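Last updated: March 8, 2022

# Trillis Open Day: Frequently Asked Questions

The Kondness site opens its doors to the public each May. These answers are intended for visitors to the demonstration of Trillis, the outdoor navigation software developed for small ground robots. Schools and organised groups should also read the separate group booking notes.

## What will be demonstrated?

Visitors will follow one complete simulated run from start to finish. The robot is placed in a computer-rendered service alley and given a point to reach at the far end. The view from the robot is shown on the main screen, and a member of staff explains each decision as it is made.

The alley is paved in concrete and closed by a tall brick wall. A large green dumpster stands on the left-hand side, and the windowed building opposite lies mostly in shade. The software must judge how much room it has to pass. 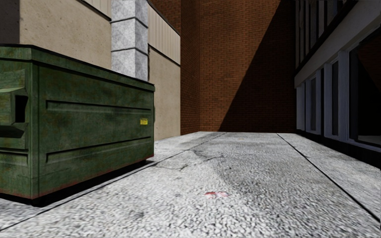 ## Is a real robot used?

The public sessions take place in simulation only. The vehicles themselves are kept at Pastberg and are not part of the open day.

## How long does a session last?

Each session lasts 65 minutes, including time for questions. Visitors are asked to arrive ten minutes before the start. Late arrivals will be offered a place in the next session if one is free.

## How many people can attend?

The Ruotsalainen Hall seats 176. Places are free of charge but must be booked in advance through the site office. Spaces for wheelchair users are at the front and the rear of the hall, and should be requested when booking.

## Why does the demonstration spend so long on shadows?

Shadows are a common cause of error for software that relies on cameras. A sharp, dark edge may be mistaken for a change in the surface or for the side of an object. In the corner used for the second part of the session, a diagonal shadow crosses the far brick wall, and the bricks within it are much darker than those in direct light. The same view contains joints between the paving slabs and a darker streak on the ground. Staff will explain how the software is expected to treat each of these.
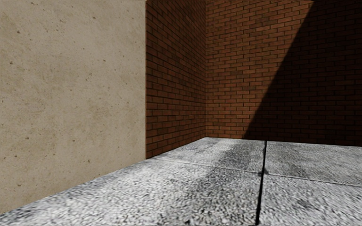
*Simulated view of the brick corner, with the concrete wall to the left.*

## Can visitors control the robot?

Yes. After the main run, visitors aged eight and over may steer the simulated robot from one of the desks beside the stage. Turns are given in order of arrival. Children must be accompanied by an adult.

## May I take photographs?

Photographs of the main screen are permitted without flash. Filming requires written consent from the site office.

## Where do I go on arrival?

Please report to the reception desk in Room 321 to collect a visitor badge. Badges must be worn at all times and returned before leaving the site.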